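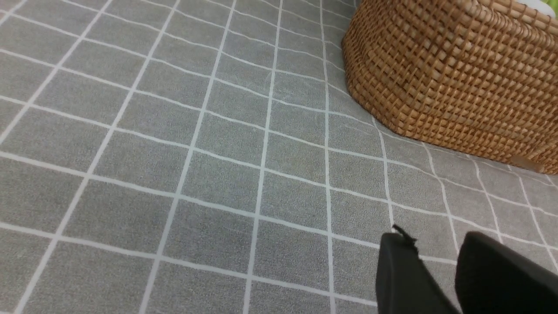 Search this site Enter a keyword Go

Frequently Asked Questions: Play Basket Loans

What does a play basket contain?
Contents vary from set to set. A typical loan includes toy fruit and vegetables, foam cubes, a plate and a gridded cloth. A contents card is issued with each basket. 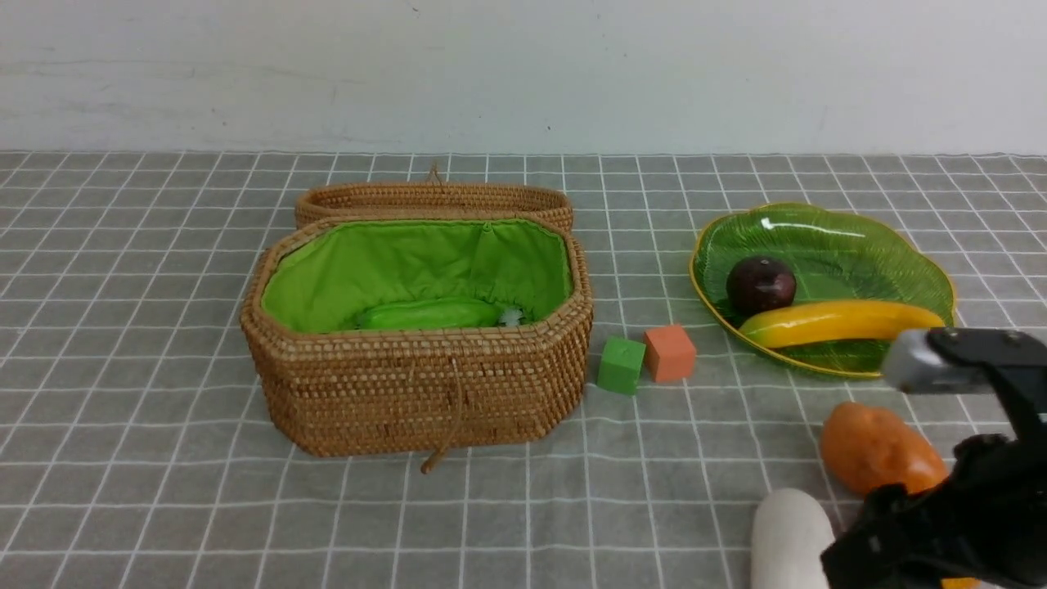 Lidded basket with green lining, foam cubes and a leaf-shaped plate with a toy banana.

How long may a basket be kept?
The loan period is 30 days. It may be renewed once, provided that no other member has requested the set.

How many baskets may be borrowed at one time?
Each household may borrow 2. Schools should apply in writing to Hala Hakim, Loans Office.

How should the basket be cleaned?
Wipe the wicker with a dry cloth. Do not soak it or place it near a heater. Fabric linings are laundered by Larosach staff and should not be removed.

May the glass plate be used for food?
No. Plates are supplied for pretend play only and must be used under adult supervision.

What if an item is lost or damaged?
Report the matter at the desk when the basket is returned. Small repairs to handles and weave are carried out free of charge. Sets not returned within 90 days are billed at full cost.

Are loans available all year?
Loans are suspended for stock checking during the first week of November.

Larosach Toy Library | Contact the Loans Office | © 2019 Larosach | Back to top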